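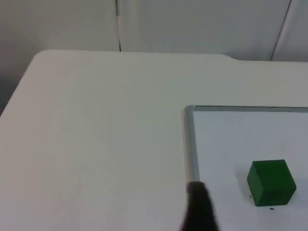
What can you do with a small whiteboard if you don't hang it on a wall?

Lay it flat on a table and use it as a work surface. It gives one person a clear, bordered space for sorting, sketching, building with blocks or planning a room, and it wipes clean when the next person sits down.

FOR IMMEDIATE RELEASE
2018-02-11

ZESARI OPENS THE FLAT TABLE ROOM IN PESTBRIDGE
Shared tables, small whiteboards and plenty of blocks for anyone who thinks better with their hands

PESTBRIDGE - Zesari, the neighborhood workshop and learning space, is delighted to open the Flat Table Room, a new drop-in room built on a very simple idea: put the whiteboard down on the table, put a few blocks on top of it, and start moving things.

The room grew out of our Saturday planning sessions, where people kept lifting the boards off their hooks and laying them down in front of them. They drew a kitchen, then set blocks on the drawing for the stove and the fridge. They drew a garden and used blocks for the raised beds. One family planned a whole bunk bed move this way in an afternoon and then stayed another hour because the kids wanted to plan a castle. We loved watching it, and we wanted a room where there was always space to do it.

The Flat Table Room has 7 large white tables with smooth, matte tops and rounded corners. The finish was picked after a long spell of trying samples under the room's own lights. Shiny tops threw glare back at people bending over their work, and dark ones made everyone hunt for their pencils. The pale matte top won easily. It is restful to look at, and a bright block shows up on it from across the room (green turned out to be the runaway favorite, with red a distant second!).

Each seat comes with a tabletop board in a metal frame. The frame gives the work an edge. Whatever is on the board belongs to the plan, and whatever is off the board is waiting its turn. Younger visitors took to this rule faster than the grown-ups did. The boards are light enough to carry flat to another table when two people want to join their plans together, and they can be turned longways or sideways to suit the job.

The blocks live in open bins, more than 200 in all, mostly plain cubes in single colors. We thought hard about adding arches, wheels and little figures, and in the end kept nearly everything plain. A plain cube can be an armchair at ten in the morning and a bus stop by noon. Visitors are welcome to bring their own pieces from home and quite a few already do. Bottle caps make very good round tables, by the way.

WHAT HAPPENS IN THE ROOM

Weekday mornings are open tables. Come in, pick a seat, take a board, stay as long as you like. Markers, cloths, paper and tape are on the shelf by the door.

After school the room runs block sessions for children and whoever brings them. There is a starting prompt on the wall each day, such as "a street with only one house" or "somewhere for a very tall dog to sleep," and it can be followed or ignored.

Evenings are for room planning, and these have been the happy surprise of our trial weeks. Bring the measurements of a room you'd like to change. Staff will help you draw it to scale on the board, cut paper shapes for the big furniture, and use blocks for anything you want to shift around quickly. A planning session lasts 90 minutes, and most people leave with a layout they want to try and at least one they were glad to find out about before lifting a sofa.

We have also set aside 2 quiet tables at the far end, away from the door, for visitors who want to work without chatter. Please keep voices low near them.

ABOUT THE ROOM ITSELF

The Flat Table Room is on the ground floor of the Zesari building, in what used to be our storeroom. Coats and bags go on the rack in the hallway so the tables stay clear. The floor is level throughout, and several of the tables have room for a wheelchair to pull in from either side.

Lighting is soft and even. The old storeroom had a single bright strip that cast hard shadows, and a block with a strong shadow is surprisingly difficult to line up with a drawn line. The new lights have fixed that, and the room feels calmer for it.

Everything gets wiped down and put back at closing. We ask visitors to clear their own boards before they go, unless the work is worth keeping another day. In that case, write HOLD in the corner and slide the whole board onto the rack, blocks and all. Boards on hold are kept until the end of the following day.

CAIRNS AND UMERO TO FOLLOW

Two smaller rooms on the same plan are in preparation, one at our Cairns site and one at Umero. Cairns will open first, with Umero planned for August. Both will use the same tables and the same boards, so a layout begun at one site can be copied down on paper and laid out again at another. The Umero room will have lower tables for its younger crowd.

We are also putting together a loan kit for classrooms and clubs, with boards, blocks, markers and a short sheet of prompts, all packed in one carry box. Schools that would like to try an early kit are warmly invited to ask at the front desk. We are especially keen to hear from teachers of mixed-age groups.

VISITING

The Flat Table Room is open now. There is no charge for open tables. Evening planning sessions are also free but need to be booked ahead, in person or by phone. Children under eight should come with an adult, and the adult should expect to be handed a block.

Reporters and local writers are welcome to drop in during any open session and try a board for themselves. Please let the front desk know before taking pictures of visitors or their work.

ABOUT ZESARI

Zesari runs shared workshops, tool lending and hands-on classes for all ages in Pestbridge and nearby. Its rooms are used by families, students, retired makers and people who have just moved and own more furniture than floor.

Press contact: Zesari front desk, Pestbridge

###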